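Winter Swap Night: what a turnout!

Well, we did it again, and it was our best one yet! The winter seed swap filled the long tables at Grunedura Hall from end to end, and I came home with beans I had never heard of and a jar of dried marigold heads that still smell wonderful. If you missed it, don't worry. Plenty is left over, and the spare packets are in the blue tin at the Chaudhary garden shop until they run out.

The big hit was Visitación Carrasco's talk on saving tomato seed. She lets the pulp sit in a jar for a few days until it gets a skin on top (yes, it smells), then rinses it and spreads the seed on a plate to dry. She has been growing the same plum tomato for 26 years that way, from seed her aunt gave her! Her packets went in nearly 8 minutes. I got one, and I am guarding it. 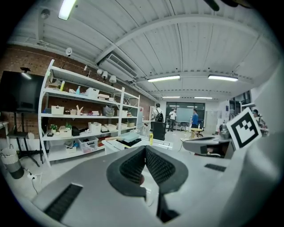

Seed starting is next, and I can't wait. We are planning a full Saturday of it in March, with potting mix, trays and labels for everyone, and we'd love to have it in a big indoor space where a little spilled dirt is no trouble. A room with a white corrugated ceiling and a good steel beam across it would suit me fine, especially if we can hang a few grow lights up high and keep the tables clear for sowing. Peppers and eggplant go first, then tomatoes, then the flowers if we still have trays. Bring a marker that doesn't wash off! Last spring I lost track of 31 pots of what I was sure was basil and ended up with a whole lot of zinnias.

One more thing: the list of what people grew this year is still open. Send me the name of the plant, how it did, and whether you'd grow it again. Short notes are great, long ones are even better, and complaints about squash bugs are always welcome.

2020-12-13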